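3. Data and Methods

3.1 Study area and household sample

The study draws on an inventory of knitted clothing kept in private homes in Plestbridge, a mid-sized town with one municipal textile collection point and several charity shops. Addresses were drawn at random from the town's water billing register and stratified by dwelling type. Of the addresses contacted, 440 households completed the full inventory. Households that completed the first part only, covering garments in regular wear, were excluded from all counts reported in Section 4 and are treated separately in the nonresponse analysis.

Detached houses are slightly overrepresented relative to the register, and single-person apartments are underrepresented. Weights were applied to correct for this. The weights do not correct for storage space, which was recorded by self-report in three classes (none outside the bedroom, one additional closet, attic or basement) and enters the model as a covariate.

Each household received the Woner form, a two-page paper sheet on which one line is filled in per garment. The form was chosen over an online version after the pilot, in which online respondents tended to group similar garments on one line. Grouping makes it impossible to recover age and last-wear data for the single item.

3.2 Definition of the unit

The unit of analysis is the garment. A pair of socks or mittens is entered as one garment. Blankets, cushion covers and toys were excluded even where they were knitted. Scarves and hats were included, and so were unfinished pieces if the respondent expected to complete them, though these carry a separate code and were left out of the survival estimates.

A garment was classed as hand-knitted if the respondent knew the maker or if it had no sewn-in manufacturer's label and showed at least one of the following: a hand-picked neckline, visible joins at a color change, or woven-in yarn ends on the reverse. Everything else was classed as machine-knitted. Crocheted garments were recorded under a third code and make up too small a share of the inventory to be analyzed alone. The inventory yielded 3,526 garments after removal of duplicate lines.

Striped garments raised a minor problem in coding. The form has one field for main color, and respondents handled it in different ways: some gave the widest stripe, some gave the color of the ribbing, and some wrote in several colors. All such entries were recoded as "multicolor" by two coders working independently. Disagreements were settled by rereading the free-text field. Color was not expected to predict retention on its own and is used only as a check on whether the same garment was reported in both waves.
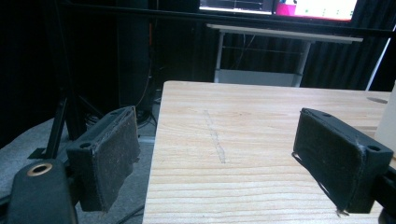 3.3 Reported age and last wear

Respondents were asked for the year in which the garment entered the household and the season in which it was last worn. Recall of the first item is known to be weak for purchased clothing. For hand-knitted garments it is better, as many are tied to a birth, a holiday or a stay with relatives, and the free-text field often gives this event in place of a year. Where the event could be dated from other lines on the same form, the year was filled in by the coder and flagged.

Last wear was collapsed into three categories: worn in the current cold season, worn in the previous cold season, and not worn for longer than that. The third category is referred to as dormant. Dormant does not mean discarded, damaged or outgrown. It describes only the time since last wear and was coded without regard to the stated reason for keeping the item.

Children's garments needed separate handling. A child's sweater may be dormant for several years between siblings and then return to weekly use. To keep this pattern from inflating the dormant share, the form asks whether the garment is being held for a named future wearer. Garments held in this way were coded as reserved. The reserved code could be applied to adult garments too, but respondents rarely did so.

3.4 Condition grading

Condition was graded on the Benkirane scale, which has five steps running from unworn to unwearable. Grading was done by the respondent, using printed reference cards supplied with the form. The cards cover pilling, thinning at the elbow and underarm, loss of elasticity in ribbed edges, dropped stitches, and felting. Respondents were told to lay the garment on a flat surface in daylight and to grade the worst area they found.

To estimate grading error, a subsample of households brought their garments to the collection point operated by Viltov, where a trained sorter graded them again without seeing the form. Agreement was high at both ends of the scale and lower in the middle. The most common disagreement concerned cuffs and hems. Owners tended to accept slack ribbing as normal wear, while the sorter lowered the grade by one step. The reported results use the owner's grade throughout, with the sorter's grades used only to bound the error.

3.5 Weight and bulk

Knitted clothing is traded by weight once it leaves the household, so weight was recorded for every garment in the Viltov subsample. Garments were weighed dry and unfolded. A threshold of 400 g was set to separate light from heavy items, following the practice at the sorting line, where heavier knitwear is routed to a different bale. The threshold has no meaning for the owner and was not printed on the form.

Bulk proved harder to measure. Folded height varies with who does the folding, and a garment with long sleeves can be packed flat or left in a loose pile that takes up much more space. The study therefore reports storage location only – drawer, shelf, box, hanger, or other – and makes no claim about volume. The "other" category was used mostly for chairs, hooks and the floor. Figure 1 shows a striped hand-knitted garment in bright green, pink and blue, folded on itself on a light-colored wooden floor. In an inventory entry, a position like this is coded "other" regardless of how long the garment remains there.

Figure 1. Hand-knitted striped garment with green ribbed edges.

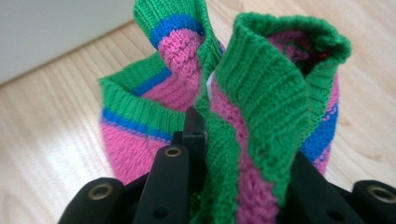
Is a hand-knitted garment that has been repaired counted as the same garment in the second wave?

It keeps its original line number as long as the body of the garment is retained. Replaced cuffs, patched elbows and reknitted hems are recorded in the repair field. If the yarn has been unraveled and used for something else, the first line is closed and a new one is opened.

3.6 Second wave and matching

All households were sent a copy of their own completed form in April of the following year and asked to mark each line as kept, passed on, discarded or lost. New garments were added at the end. Matching between waves used line number first, then garment type, size and main color. Lines that could not be matched were returned to the household once for clarification – after a second failure they were treated as missing.

Passing on was split into gifts to known persons and donations to a collection point. The distinction matters for hand-knitted clothing in particular. A garment given to a relative may come back, and in several cases the same item was reported by more than one household in the sample. Where this could be established from the free text, the item was assigned to the household holding it at the second wave.

3.7 Statistical treatment

Time from entry into the household to exit was modeled with a discrete-time hazard model, with garment type, maker category, condition grade and storage class as covariates. Standard errors were clustered by household. Reserved garments were included with an indicator, and a second model was fitted without them. Missing entry years were imputed within garment type. Results for both models are reported side by side in Section 4, and the coefficients for storage class should be read with the self-report limits noted in Section 3.1 in mind.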